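Notebook, February – open day, Clirnel bench

Doors at 9. Visitors came from Ferari and Breromano, 19 signed in before lunch. Set the table the same way as the rehearsal: green tray in the middle, baskets behind it, both arms on. Ran from the Fuentealba script, version 2869, no edits. Speed limit stayed at the visitor setting all morning. The plush and the blue-handled spoon both get used on the tray.
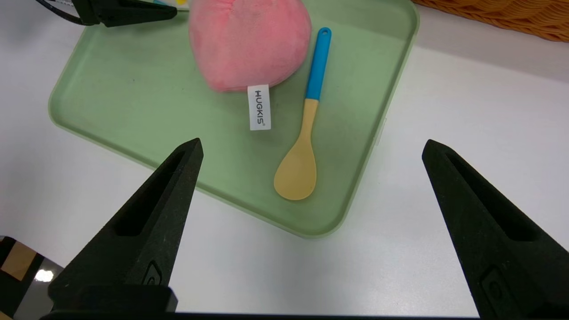

Can visitors drive the arms themselves?
Only with one of us at the stop button, and only one arm at a time. The second arm gets parked before anyone takes the controls.

Most people wanted to know how the script picks its next object. It doesn't – the order is fixed. Put that on the sign for next time. One man from Ferari had worked on a pick line in 1992 and asked good questions about finger wear. I didn't have numbers for him. Need to look them up.

Second layout has the peach plush in the wicker basket with the orange and the spoon on the tray. Wrist view went up on the big screen for this one, fingers open over the tray. People at the back could follow it much better that way. 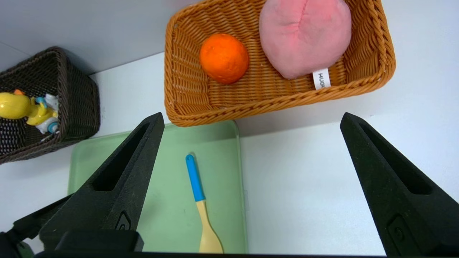
To do before the next visit

Longer cable for the big screen.
Print 100 more handouts.
Move the sign-in sheet away from the door – it blocked the line.
Ask Breromano if they still want the afternoon slot.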